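About Hekero Linen Service

Hekero washes, dries, folds and returns household and guesthouse linen. The main workroom is at Juvstead, with one collection counter on Lisa Road. Work is done in lots of up to 300 pieces, and each lot stays together from intake to return.

Sorting comes first. Flat sheets, fitted sheets, pillowcases and towels are separated by type, then by color. Pale colors are washed apart from white and never share a load with prints. Customers who send mixed bags do not need to sort them beforehand, but pockets in duvet covers should be emptied and corner ties undone.

Folding is where most of our training time goes. A piece is laid out on the table, the nearest edge is found, and the cloth is drawn flat from that edge before the first fold is made. Wrinkles left in at this stage are set by the stack above them. Plain light fabrics such as pale pink cotton are inspected on both faces during folding. Any speck is marked with a thread tag and the piece goes back to intake instead of onto the stack.
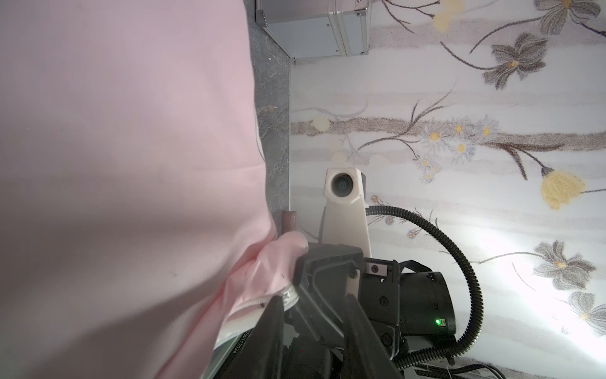 Petronella Jacobs wrote to us in September that her pillowcases now come back with the open ends all facing the same way, and asked whether the sheets could be done likewise. They can. Write "hems out" on the intake slip and the lot will be folded with every hem to the right. She also asked for smaller bundles, and bundles of 3 are now offered at the same rate as full stacks.

Fitted sheets are folded by tucking the corners into one another, squaring the elastic side and closing in thirds. They are stacked separately from flat sheets. We do not iron fitted sheets. Flat sheets and pillowcases can be pressed on request.

Elmarie Mokoena is responsible for intake and records. Siyabonga Mabaso runs the wash floor. Khanyisile Zulu trains new folders and keeps the written folding method, now in its third version.

The Lisa Road counter closes at 3 p.m. Linen left after that time is entered with the next morning's lots.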